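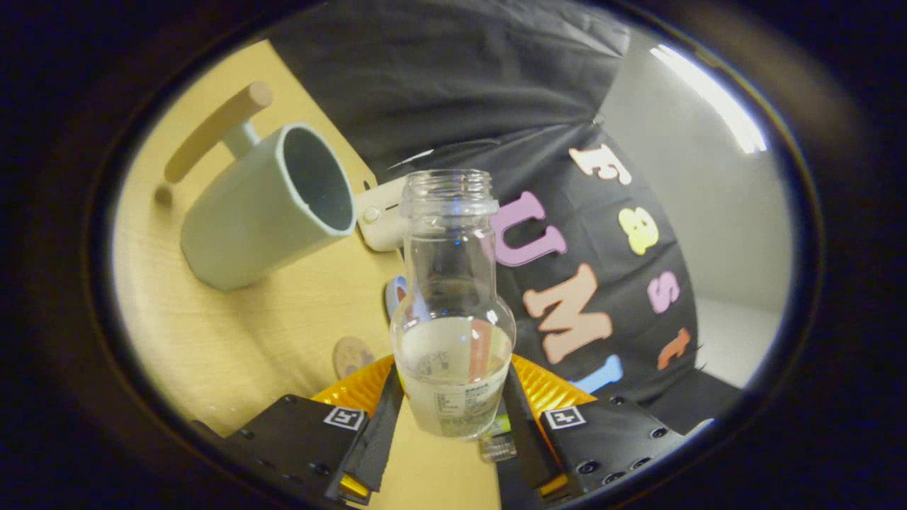
How long can I keep elderflower cordial once the bottle is opened?
Four weeks in the fridge, if the bottle was boiled before filling and you used the full amount of sugar.

I put this first so that those who only want the number can stop reading. The rest is for Avram, and for the others who wrote to me after the last message.

Avram wrote on Tuesday:

> I followed the recipe from the list and made two batches. The first one
> is fine. The second one started to make small bubbles after nine days
> and it smells a little of yeast. I used less sugar in the second because
> my wife finds it too sweet. I kept both in the cupboard in the hall. Is it
> dangerous, and can I save it? Also, where do the others on the list buy
> citric acid? In Clusley I find only the small sachets and they are
> expensive.

Dear Avram, dear all,

Your second batch is fermenting. The sugar in this recipe is there for the taste but also for the keeping, and when you take away a third of it the yeast from the flowers can begin to work. In a closed bottle the pressure grows every day. Please open it slowly, over the sink, with a cloth around the neck, and do not leave it in the cupboard. I lost a bottle in this way in my first summer and I was finding glass behind the shelf until autumn.

Can you save it? If it smells clean, you can bring it to the boil for a few minutes, let it cool, and drink it within the week. The flower taste will be weaker. If there is any mould on the top, even a small spot, pour it away. I would not try to filter it.

If your wife prefers it less sweet, I suggest that you keep the sugar as written and add more water in the glass. Or make the weak version and freeze it in small plastic tubs, with some space left under the lid. Mine was still good after ten months in the freezer.

About the bottles. Several people asked if they can use old juice bottles. Yes, but look first at the neck. If the thread has a chip, the cap will not close well. Wash the bottle with hot water and soda, rinse two times, then put it in the oven at 120 degrees for 25 minutes and fill it while both the bottle and the cordial are hot. Caps do not go in the oven, I boil them. Old labels come off more easily after a night in warm water, and the glue that stays can be rubbed away with a little cooking oil.

For the citric acid, I order from Zonport, one kilo in a paper bag. It is enough for me for two seasons, and I share with my neighbour. Keep it in a closed jar because it takes the damp from the air and becomes one hard stone. In the archive of the list there is also message 2689, where somebody from Nukham explains how to use only lemons. I tried it. You need 4 lemons for each litre of water and the colour is nicer, but for me it did not keep so long.

One question from my side. The flowers here are finished since the beginning of July and I have roughly two kilos of blackcurrants coming. Has anybody made cordial from them without cooking the fruit? My aunt did it cold, with a cloth and a heavy pan on top, but she never wrote down how much sugar.

With best regards,
Ovidiu Văduva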